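Can Machines Do Chores Yet? Thread, Cloth and the Mending Problem
Project report, Testmont course in automation, group 4

3. Method

We chose mending because it is a chore most homes have given up on and most alteration shops still do by hand. The bench test used a Honska two-arm unit at the Zollside workshop. Each trial asked the unit to close a straight tear in cotton with single tied stitches. We ran 94 trials over 14 sessions. Cloth was clamped on all four sides.

4. Results

The unit closed the full tear without help in 4 trials. Most failures came at the handover, when one gripper had to release the needle and the other had to take it. The second most common failure was thread caught on a wrist joint. Replacement needles, thread and cotton cost $1,425, well above plan.

5. Comparison with surgical tools

Surgical instruments are the closest existing match to hand sewing. They have small jaws, jointed wrists and a curved needle, and the work is held in a small, well-lit area. Thread still has to be managed in open space, with slack that moves whenever either arm moves.
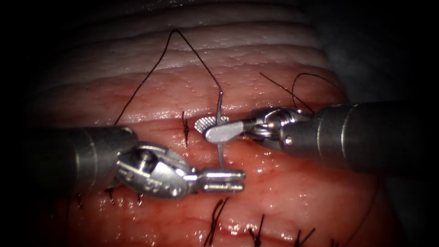 Somogyi objected at our review that a sewn shirt has to survive the wash and cost less than a new one, so a surgical tool is the wrong yardstick for a tailor's shop. We accept the point on cost. On handling, we think the comparison holds, as both tasks depend on regrasping the needle at a known angle.

6. Further work

Repeat the trials with unclamped cloth. Test waxed thread. Log needle angle at each handover.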